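Desk stuff: pencil case or box?
Posted by ximena_t, Wednesday, 7.40pm

quick one. clearing the big table before term and I've got pens absolutely everywhere. Do you keep yours in a soft zip case or a hard box? Got both, can't keep both, table's only so big. Budget is 12 quid if I need to buy somthing new

bakari_k
Soft case. Every time. Goes in any bag, squashes flat when it's half empty. Had a Kiretel one since college, zip still fine

Langat_E
disagree. Hard box. Soft ones you're rummaging at the bottom for the one pen you want, and felt tips leak into the lining. Then everything's blue. Ask me how I know

bakari_k
put the lids on then??

Langat_E
I've got 2 kids. Lids are not a thing in this house

natalia c
both! box stays on the table, case goes out with you. Don't see why she has to choose

ximena_t
because I'll fill both natalia, that's why. Found 97 pens in the kitchen drawer alone last August, counted them to shame myself. Half were dried up

natalia c
ok fair

raph_pruvost
Test every pen on scrap first, bin the dead ones, THEN decide. You might not need the box at all. Markers lie flat btw, don't stand them on end, the ink goes to one side

Langat_E
depends on the marker. Mine stand in a mug and they're fine

ximena_t
right, had a go before tea. Black case with the thin white grid lines is winning so far, white plastic box still on the far side of the table waiting to hear its fate. Red and black marker hasn't got a home yet 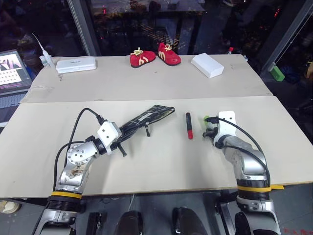 Going to try raph's scrap paper thing tonight, then whatever's left goes in the case. If it won't zip up I'll admit Erasto was right and use the box

Langat_E
screenshotting this

bakari_k
it'll zip. Long ones in first, rubber and sharpener down the side

natalia c
still say both

raph_pruvost
Don't force the zip though, did that with mine and lost the teeth at one end. Wismont do a wider one if you get stuck, under your 12 I think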